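Planning the Purchase of a Robot Arm for Kitchen Tasks
Padura Household Equipment Guidance, 15 Jan 2018
136 shares | 40 comments

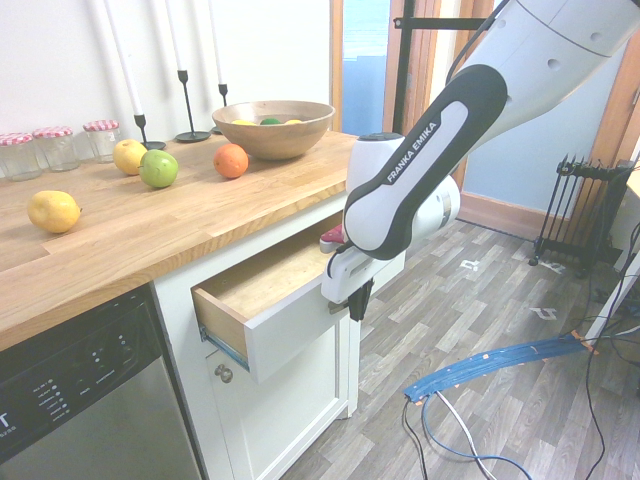
A Franka Emika arm at an open drawer beneath a wooden worktop.

Households and training kitchens considering an arm are advised to settle the following points before requesting a quotation.

Reach. Measure from the proposed mounting point to the furthest drawer front, with the drawer fully open. Add 100 mm to the result. Dishwasher doors should be measured in the same way.

Handles. Note every knob, pull and plain drawer front. Grippers are often priced separately, and a second set of fingers should be entered as its own line in the budget.

Floor and cables. Allow for cable covers wherever leads cross a walkway — this item is frequently left out of first estimates. Power and data leads should be listed separately.

Worktop. Decide which items will remain on the surface during use. Bowls, jars and candlesticks all reduce the working space.

Servicing. Ask the supplier for the yearly charge in writing. Orders for the Wisstead kitchens must reach Waraporn Wattanapong before the end of May. Queries on mounting should be sent to Emrys Morgan, quoting sheet 126.

Share this page | 40 comments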